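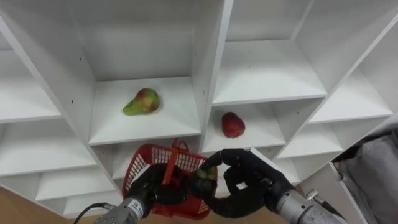

白色格子架安全检查表(附意见)
表格编号:3663
检查日期:7月5日
检查与填写:Mohsin Kakakhel
架子型号:Grarow 开放式格架
供货:Dogar

填表前先说一句。厂家随货附了一张自查表,十几行全是“是否完好”,从头勾到尾用不了一分钟。这种表勾完等于没查,我重新列了一份,每项后面写我怎么查的、信不信。结论只有四种:合格、存疑、不合格、未查。

一、架体与固定

1. 架子是否立稳,推之不晃
结论:存疑
意见:双手按在上沿往前后推,架身有轻微位移。安装单上写着“稳固”,签字很潦草,我问是怎么判断稳固的,答复是“看着挺直”。看着直和推不动是两回事。

2. 是否有防倾倒件与墙体连接
结论:不合格
意见:没找到。Dogar 的说法是这个高度“一般不需要”。“一般”指谁家?有没有小孩、有没有人会拉着层板借力?请补装墙扣,装好后我要看到螺丝吃进墙里,只贴双面胶的不算。

3. 地面是否平整
结论:合格
意见:水平尺放了两处,气泡居中。木色地面,底边没有垫纸片。以前见过用名片垫脚的,所以特意趴下去看了。

4. 墙面与架子背后间隙
结论:存疑
意见:踢脚线把架子顶出来一点。缝里会掉东西,也会积灰。请下次把缝宽量了写上,别再写“正常”。

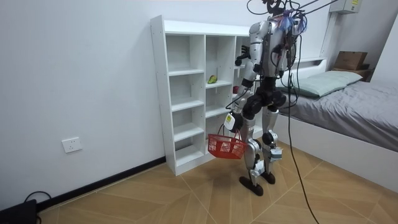 5. 架前通道
结论:存疑
意见:我要求架前留出转身的地方,地上的线要么贴边走,要么加线槽。上次检查(5月)的记录写“通道畅通”,没有附任何尺寸。畅通到什么程度?拎着篮子的人侧身能过,也有人会写畅通。

二、层板与小孔

6. 层板托是否齐全
结论:存疑
意见:侧板上一排排小孔是给活动层板托用的。逐格伸手摸,摸到的都在,但有2个没有插到底,当场按了进去。问题在于按进去之后会不会自己再退出来,请一个月后复查。

7. 层板承重
结论:未查
意见:说明书写每层可承重15公斤。没写是均布还是集中,也没写放多久。我不打算用水果去验证这个数字,放几个梨和苹果当然压不坏,可也别拿这个当测试通过的依据。要放重物,先请厂家给书面说明。

8. 板边与板角
结论:合格
意见:用旧丝袜套在手上沿板边擦了一遍,没有勾丝。方法土,比“目测光滑”可靠。

9. 板面气味
结论:存疑
意见:靠近内侧仍有一点气味。供货方说通风几天就散,这话送货那天就说过。架上要放入口的东西,我建议这一项别急着签。

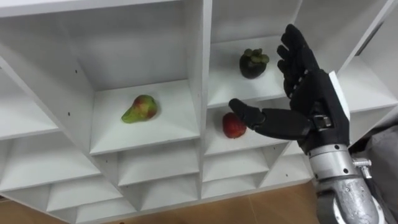

三、水果存放

10. 水果是否直接接触板面
结论:存疑
意见:梨是侧躺着直接搁在层板上的。果皮碰伤后渗汁,白板上一时看不出来,等看出来已经发黏。要么垫纸,要么每天擦,选一样写进值日表。“随时清洁”在我这里等于没人清洁。

11. 不同水果是否分格
结论:合格
意见:一格一个,够宽松了。有人嫌浪费地方,我倒觉得这是整张表里做得最对的一件事。挤在一起,一个烂了带一片。

12. 摆放是否过于靠外
结论:存疑
意见:圆的东西会滚。层板前沿没有挡边,架子又没固定(见第2项),碰一下就下来。请统一往里放。太靠里也不好,容易忘,尤其是低层那几格。

13. 是否有催熟或保鲜措施
结论:未查
意见:有人推荐 Trorkell 的保鲜垫,宣传单说能“显著延长”存放时间。显著是几天?没写。先不买。

14. 提篮
结论:合格,有保留
意见:网格塑料篮通风没问题,提手细,装满后勒手,接口处容易先裂。别拎满篮。发现发白就换,别缠胶带。

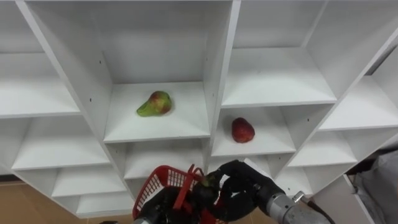
四、清洁与取用

15. 清洁剂
结论:不合格
意见:柜里那瓶标签磨掉了一半,没人说得清稀释比例。在弄清之前只准用清水和拧干的布。

16. 积灰
结论:存疑
意见:空格比有东西的格子脏,道理很简单,大家只擦用得着的地方。顶板和最下面一排请单独列一行打勾。

17. 取放时是否踩踏、攀扶架体
结论:未查
意见:查的人站在旁边,当然没有人踩。这项靠现场看没有意义,请改成每周看底层板面有无鞋印。

18. 费用
意见:Drerkard 报来的加固方案合计855元,含墙扣、线槽和上门。墙扣和线槽我都赞成,上门费没有明细,请拆开重报。

五、处理顺序

先做第2项,墙扣没装好之前,上面几层不要再加东西。
然后是第5项和第15项。
第7项、第9项等书面答复,口头的一律不记。
其余存疑项下次一起复查,由另一个人来查,查之前不要看我写的结论。

签收栏:________
(签字前请自己推一下架子。)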